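Handover stack, January, afternoon

Carrying on from this morning's page. Kaneck builds again. The build broke overnight on the message definitions, which somebody (me) had renamed in one package and left alone in the other two. Fixed by renaming them back, a proud moment for engineering.

Aim for the afternoon was the two-arm pass in the tiled cell: one arm holds, the other comes in and takes an edge, first one lets go. The planner has been able to do this with the foam block since before Christmas. The ring with the bits hanging off it is another matter. The foam block is the same shape from every side and has no opinions. The ring has a hole in the middle, so a good share of the grasp candidates Anden offers are in fact grasps on the tiles behind it.

First change: candidates now have to sit on the mask, with a margin, and anything whose closing line passes only through the hole is thrown out before scoring. I'd assumed we did this already. The function for it exists, has a test, the test passes, and nothing calls it.

With that in, the approach pose is sane. The left arm keeps hold, the right comes up underneath with its fingers open and stops at pre-grasp.

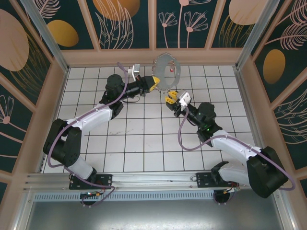

Why does it stop there at all, came the question from the other bench, when the old version went straight in? The old version went straight in with a stale pose, and the block was fat enough to forgive it. The reply to that was that a stop costs time on every cycle and we should be servoing all the way to contact. Fair. But servoing to contact needs a pose estimate I'd trust at the end of the approach, and I don't have one. Written down here so that I can be reminded of it: the stop is a crutch, and it comes out when the estimate is good.

Pre-grasp stop: keep for now, flag is wait_for_fresh_pose, default true.

Timing. Anden publishes at 15 Hz. Kaneck was consuming whatever was newest in the buffer without looking at the stamp, so if perception hiccuped it would plan to the last thing it saw with total confidence. It now refuses anything older than two frames. I ran it with the check in warn-only mode first and the console filled up like a bath. Most of the warnings were a clock offset between the two machines, nothing to do with perception. Sorted the clock sync, reran, got a believable number of warnings.

Then the wrist camera. The fixed view gives a decent outline but has trouble telling the band of the ring from whatever is attached to it. From the wrist you get the opposite: lots of detail, and a background made of straight dark lines, which the edge stage finds irresistible. On the first pass its strongest edge was a grout line. It was also its second strongest.

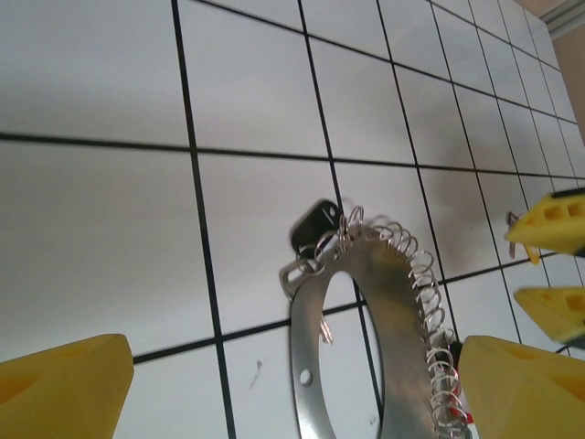
Wrist view, ring with keys on, other gripper over to the right. Edge stage still on old settings.

What helped:

- Fit the tile grid from the fixed camera once at start-up, project it into the wrist view, mask the lines out with a thin border. Crude. Works as long as the extrinsics are right.
- Raised the minimum curvature for edge segments. Straight things are now presumed guilty.
- Stopped the segmenter from merging yellow into the object. It had learned somewhere that fingertips are part of whatever they're touching. You can see its point, but it moves the centroid.

What didn't help: turning the contrast up, turning it down again, tea.

After the edge changes I put all 29 recorded approaches through the offline replay in Cundden. Eight still come back with a bad orientation. Scrubbed through every one of them and it's the same fault each time: when the opening isn't visible to the fixed camera, the fitter has only a lump to go on, and it will put an ellipse through a lump as cheerfully as through anything else. The confidence doesn't drop, because confidence is computed from residuals and a lump fits nicely. So the worst views come out looking like the best ones.
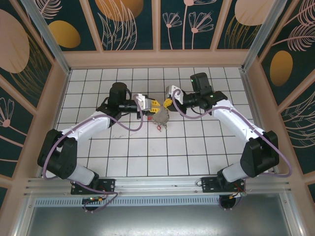 So residuals on their own are no good as a gate. I've added a second term, visible hole area over mask area, and if that falls under the threshold the fitter reports position only and leaves orientation at the last value it believed. The planner then has two options — go in with the wide approach cone, or ask the holding arm to turn its wrist a bit and look again. Turning is the right answer. It's also the one that means touching the state machine, which has a diagram on the wall that matched the code at some point in its life.

Did it anyway. New state is RELOOK, sits between HOLD and APPROACH. The holding arm rotates at the wrist only, small step, then we wait for two fresh poses. Maximum of two relooks before it gives up and asks for help. Without the cap it would sit there turning the thing to and fro all night, and I'd come in to find it had gone through the hose clips.

Joint limits: the holding wrist starts close to its stop on some grasps, so the turn direction has to be picked by whichever side has room. Currently picked by sign of the joint angle, one line, will bite someone. Left a TODO with no name on it, in keeping with local custom.

Collision model also needed a nudge. The purple hoses aren't in it. They swing, they loop out past the elbows, and Kaneck believes they do not exist. For now I've fattened the elbow capsules to cover the usual loops. This makes the planner more timid near the sides of the cell, and a few targets low on the right have become unreachable on paper. I'd take timid.

Last thing before packing up was the force check on the taking side. Release must wait for the taker to report grip, and grip used to mean "fingers stopped moving before fully closed", which is also what happens when the driver drops a packet. Changed it to stopped plus motor current above the idle band for several samples in a row. The band is a guess from the Meijer bench supply logs and wants doing properly.
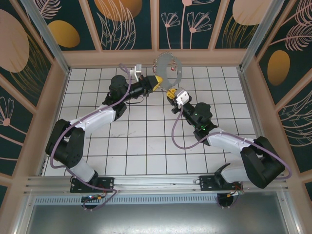
Left over

Put the unused-function check into the build. If the hole filter had been flagged as dead code I would have saved most of a morning.

Threshold on the hole ratio is hand-picked. Sweep it in Cundden over the same recordings, then over a new set, because tuning on those again is marking my own homework.

Extrinsics: grid masking leans on them heavily. Want a start-up check that compares projected grout lines with seen ones and refuses to run if they've parted company.

RELOOK isn't in the simulator. Nor is the new grip test. The simulator is having a lovely time with the foam block.

Ask whether the idle current band differs left to right. It looks to me as if it does.

Filed under: notebook / cell software / handover

3 comments

The TODO with no name on it is now yours, I've put it on the board. Picking the turn side by sign will fail for any grasp where the wrist has been through a full unwind first. Use distance to each limit, it's in the driver already.

Could you publish the hole ratio as its own topic as well as using it internally? I'd like it plotted next to the residual in the viewer.

Fat capsules broke my parking pose on the right-hand side. Have moved the parking pose. Please say before you fatten anything else.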